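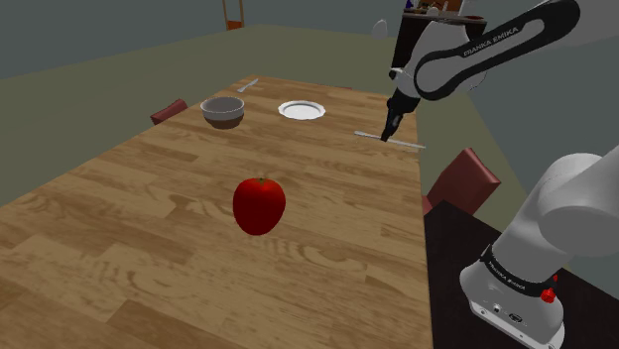
4.2 Swapping fingers before swapping arms

We went into this part of the study convinced that the controller was our problem. I'd spent most of June fiddling with gains, and Prasetyo Ngau kept telling me (politely, at first) that I should look at the fingers instead. So we did both, and I'm glad we did, even though it ate a lot of evenings!

Every trial in this section runs in simulation, on the tabletop layout in Figure 3. The arm stays the same throughout. What changes is the finger set and the controller. We tried two finger sets: the slender ones we'd been using all along, and a wider padded pair we call Furnska, which Adi Manurung modeled for us. Each was run with our old position controller, Mitovard, and with the newer compliant one, Latuheru. That makes 4 combinations, and we ran 3,658 grasp attempts over all of them, with the same list of start poses for each.

Figure 3. The simulated table with the Franka Emika arm and the slender fingers. The gripper is over the longer utensil near the right edge; the apple, bowl and plate are the other large objects on the table.

The apple turned out to be a poor test. Pretty much any combination could pick it up, provided the approach came in from above, and I'd leave it out of the ranking entirely if we were starting over. Silverware was another story. A thin utensil lying flat on wood leaves you almost no height to work with, so the fingertips have to get very close to the tabletop before they close. Mitovard would happily drive the tips into the table and then fight the contact, and you'd see the utensil skate sideways. Latuheru let the tips settle and slide in, and with the slender fingers it lifted the longer utensil in 61 percent of attempts. That was the best result we got on that object. The padded fingers were worse at it under both controllers, which surprised Adi more than it surprised me.

On the bowl and plate the order flipped. Padded fingers held a rim much better, and the choice of controller hardly mattered there. We think this is mostly contact area, but our friction model is simple (one coefficient per material pair), so I wouldn't lean on that too hard.

One more thing about utensils near the edge of the table. When a tip hangs over the side, the planner in Erano sometimes picks that end as the grasp point, and those attempts look better than they should. We kept them in the totals and list them separately in the appendix.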